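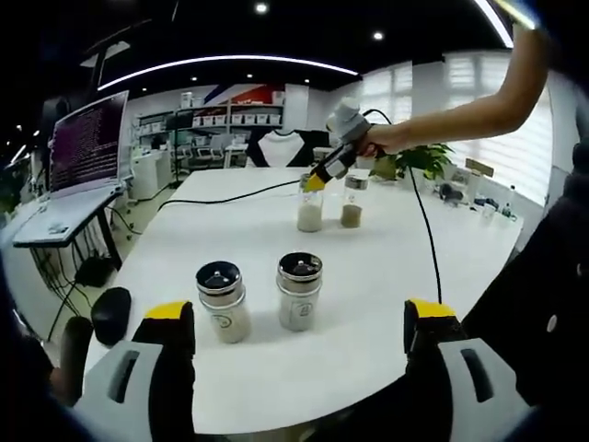 Potes de Tempero — leia-me

Bem-vindos, e obrigado pela paciência de quem chegou até aqui procurando apenas uma lista de arquivos. A lista vem mais adiante, prometo, mas antes queria contar um pouco do que há nesta coleção, que cuida de um assunto bem doméstico: potes de vidro com tempero dentro, as tampas que lhes pertencem e o vaivém de mãos que abrem, fecham e trocam uns e outros de lugar.

O que a coleção contém

São 2,987 imagens, repartidas em 348 sequências curtas. Em todas elas a atividade gira em torno de uma mesa com potes: destampar, tampar de novo, aproximar dois potes, afastar um terceiro para abrir espaço. O conteúdo varia entre pós finos e grãos, quase sempre em tons claros, do esbranquiçado ao castanho, e é justamente aí que mora a graça (e a dificuldade!), pois um pó bege e um granulado bege se parecem muito através do vidro.

Organização das pastas

potes/ — as sequências, uma subpasta para cada
tampas/ — recortes só das tampas, úteis para quem estuda metal e reflexo
notas/ — um arquivo de texto por sequência, com o estado de cada pote
divisao.txt — a separação entre treino, validação e teste

A divisão reserva 50 sequências para teste. Pedimos com carinho que não sejam usadas para ajustar nada antes da hora.

Como anotamos

Cada pote recebe três campos: tampa (com, sem, em movimento), conteúdo (pó, grão, indefinido) e cor aproximada. Nunca escrevemos o nome do tempero a partir da aparência. Nas primeiras semanas tentamos, e o alho em pó virou gengibre em tantas notas que foi preciso refazer 400 delas. Quando havia dúvida entre pó e grão, ficou "indefinido" mesmo.

Limitações conhecidas

Os reflexos nas tampas metálicas às vezes escondem a borda. Potes ao fundo aparecem pequenos, e uma mão na frente pode cobrir a boca do vidro — nesses casos a nota traz a palavra "oculto".

Versões

A edição atual se chama Floltik e substitui a Zatden, que tinha nomes de pastas com espaços e deu trabalho a muita gente. As notas da Zatden continuam legíveis, só o campo de cor mudou de lugar. Em março entra uma revisão das tampas.

Créditos e contato

Coleção mantida pelo projeto Cilelthorpe, com revisão das notas pela oficina Adomaitis. Correções são muito bem-vindas: indiquem o número da sequência e o campo que parece errado, e respondemos assim que der.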